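About Kudham

Hello, and thanks for clicking through to the bit of the website most people skip! I'm Ashley Rowbotham and I run Kudham, a small cookery school for people who think they can't cook. I started it in a borrowed church kitchen with 3 pupils and one decent knife, and we've now been going for 15 years, which makes me feel quite old.

We moved to our own place on the top floor of the old Matić building one February, when the heating was off and the lift was stuck (we carried two ovens up the stairs, and I still owe Joris Maes a new back). Joris teaches bread. Boris Atanasov does soups, stews and anything that takes all afternoon, and Velimir Stojanovska looks after the Saturday-morning sort of cooking – eggs, pancakes, the things you make in your dressing gown. I do the beginners, and I wouldn't swap them for anyone.

Groups are small. Six people is normal, seven if somebody begs. You'll cook, you'll wash up, and then we all sit down and eat whatever came out of it, including the odd disaster.

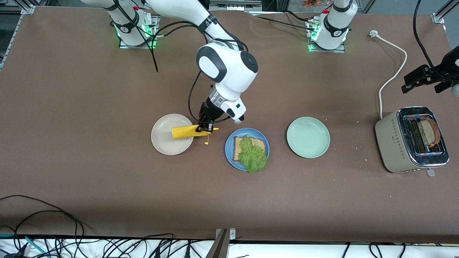
Sandwiches are where my beginners' course starts, and I get teased about it every single term. People have paid for a cookery course and I hand them a loaf! But a sandwich teaches you to lay out your things before you begin, and that's half of cooking as far as I'm concerned. Plates first, toaster within reach, then a slice of bread down and the lettuce on top of it, big and ruffled and hanging over the bread if it likes. I never trim lettuce. The blue plate is my favourite, by the way, and the mint-green one is Velimir's, so the off-white is up for grabs. And yes, there are crumbs on the table. Joris would say there should be more.

After that we go on to dressings, roast vegetables and a proper pie, and by the last evening you make supper for a guest of your choosing. One chap brought his old maths teacher.

We buy our flour from Pidari and most of our veg from Kastriot Perić, who drops it off at 7 in the morning and always stays for toast. If you've got an allergy, tell us when you book and we'll plan round it – we've done whole terms without nuts or eggs.

Come up and have a look before you sign up if you'd like to. The door is next to Clilen, the shoe repair shop, and the bell does work, you just have to lean on it.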